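Pai (software)

Pai is a task planning and control package for two-armed household robots. Written by Rullska, used mostly with arms from Betbridge. First public release 14 Feb 2018. It sits between the camera software and the motor controllers and decides what the arms do next, in what order, and when to give up.

Contents
1 Overview
2 Planner
3 Perception
4 Control
5 Garment handling
6 Tooling
7 Criticism

Overview

Pai grew out of an older in-house program called Bustico, which could only replay recorded arm movements. Replay worked for boxes and tins. Cloth was hopeless, a shirt never lies the same way twice. The rewrite kept the Bustico file format and very little else. Old recordings can still be loaded but the timing is ignored.

Planner

Tasks are written as a tree of small steps. Each step has a start check, an action and an end check. If an end check fails the planner goes back one step and tries again, up to 2 times, then stops and asks for a person. Version one shipped with 63 steps, 11 of them to do with cloth. Steps can be shared between tasks. Most users copy them and edit the copy, wich makes upgrades painful.

Both arms are planned together. Slower than planning each one alone, but the arms don't end up fighting over the same bit of space.

Perception

Input is one head camera plus a wrist camera per arm, if fitted. The perception part marks edges, folds and openings, and passes on a grip point with a score. Low score, the arm moves to get a better look and the guess is made again. Trained on 3961 labelled views, mostly of tops and towels. Shiny things such as hooks and zips give poor depth readings and are handled by shape only. Dark cloth on a dark cover is a known weak spot.

Control

Runs as a separate process so that a slow plan can't freeze the arms. Position control in free space, switches to force control once a finger touches something. The switch-over was jerky in early builds, smoothed in a September update. Grip force is capped per object type and the cap can't be raised from a task file, only in the main settings.

Garment handling

The best known part of the package. A hanger task is split into finding the collar, opening it, sliding in one side of the hanger, then the other, then straightening the front. Shoulders are the hard bit. Cloth and hanger have to be held together in one grip or the neck slips off the far side when the garment is moved. 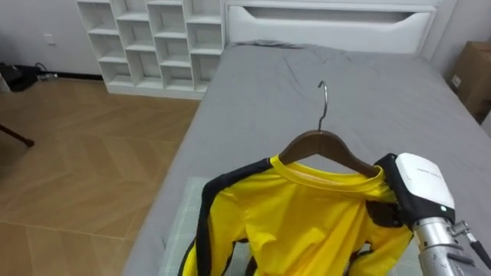

The planner treats a garment and its hanger as a single object after the shoulder grip is confirmed, and as two objects before that. Getting this change wrong was the cause of most early faults, the arm would lift the hanger and leave the top behind. Later versions check again after a short lift. Folding uses the same steps in another order, minus the hanger ones.

Tooling

Comes with a log viewer, a step editor and a simulator. The simulator's cloth is too stiff and the manual says so. The log viewer is the part people like: drag back to any moment and see the grip scores, the plan and the finger force side by side.

Criticism

Thin documentation, several pages still describe Bustico menus. Setup needs both arms calibrated to the head camera by hand and has to be redone if the stand is moved. Error messages are short to the point of being no use, "step failed" being the usual one. An automatic calibration tool has been promised but is not in the curent release.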